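Bench notes, January

Arm purchase, before anybody signs

Werano wants the order in by Sunday. So far all we have is their simulator.

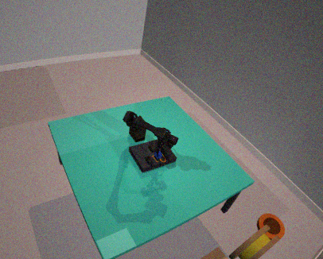 Price is my first problem. Bredstead quotes 40 percent more for the same reach, and neither will put a payload in writing. Werano's render also stands the arm on a slab on a bare teal tabletop. Our bench has never been that clear.

Still to get from them:

1. Small parts. The blue piece under the tool tip looks easy enough in software. I want 3 real trials.

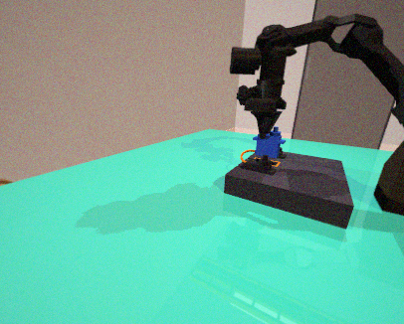

2. Spares price list.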